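Wudico support – ticket log
Component: teleop recorder
Site: Jaltmont
Task: towel fold, then place in basket
Status: open

Reported
Wrist view runs behind the fixed view during remote demos. Joint log looks normal. Replay of a demo closes the gripper before it gets to the towel hem. First noticed in December after the Clovbridge update.

Setup
Dark cloth on the table, one towel laid flat, a basket on each side. Leader arm on the same switch as the recorder. 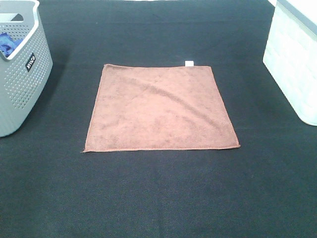

Recorder set to 50 Hz. Operator moves the leader arm to the near hem, closes, lifts, folds away from the base. 29 demos saved, 9 show the early close on replay.

Tried
1. Restarted the Tudose bridge. No change.
2. Swapped the wrist camera cable. No change.
3. Turned off preview in the operator window. Lag dropped but came back after a few demos.
4. Guided the arm by hand with the leader unplugged. Replay is clean, so the gripper driver is probably fine.
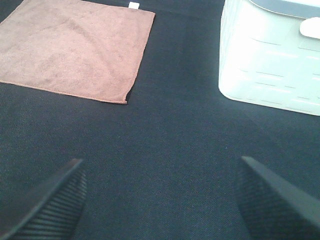

Buffer for the wrist stream was left at 1000 frames by the update. The fixed stream still has the old value. When the disk falls behind, wrist frames queue up and get stamped on write, not on capture.

Workaround
Set both buffers to the same value and stamp on capture. Restart the recorder – a reload does not pick up the change. Discard the bad demos, do not shift them by hand.

Next
Rerun the full set by remote control with preview on. Waiting on site.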